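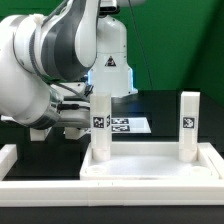 Bras articulé blanc et gris près d'un plateau blanc.

Accueil | Tests | Primaire | Collège | Contact

Sestum, le coffret de fractions : notre avis

Publié le 8/11/23

La boîte de Sestum promet que l'élève « verra » enfin pourquoi on ne peut pas additionner des tiers et des demis sans passer par un dénominateur commun. J'ai entendu la même chose pour à peu près tous les coffrets de maths que j'ai eus entre les mains, et je l'ai donc ouvert sans grand espoir.

Dedans, des réglettes graduées, un livret et 11 fiches d'exercices. Les réglettes sont bien coupées, rien à redire. On pose 1/2 à côté de 1/3, on cherche une réglette qui tombe juste sur les deux longueurs, on arrive aux sixièmes. Ça marche. Mais une bande de papier pliée fait la même chose, et l'élève a au moins le mérite de l'avoir pliée.

Le livret m'agace davantage. La règle « on multiplie les deux dénominateurs » arrive dès la page 2, avant toute manipulation, et le plus petit multiple commun est expédié en trois lignes. Résultat prévisible : pour 1/4 + 1/6, on se retrouve avec des vingt-quatrièmes - juste, mais lourd - et aucune fiche ne demande si douze aurait suffi. La simplification, elle, attend la dernière fiche.

Le coffret de Drundis, moins joli, traite ce point correctement. Je le préfère, malgré ses étiquettes qui se décollent.

À réserver aux classes qui ont déjà un bon manuel. Note : 2 sur 5.

Ce site utilise des cookies pour mesurer son audience. Accepter | Refuser | En savoir plus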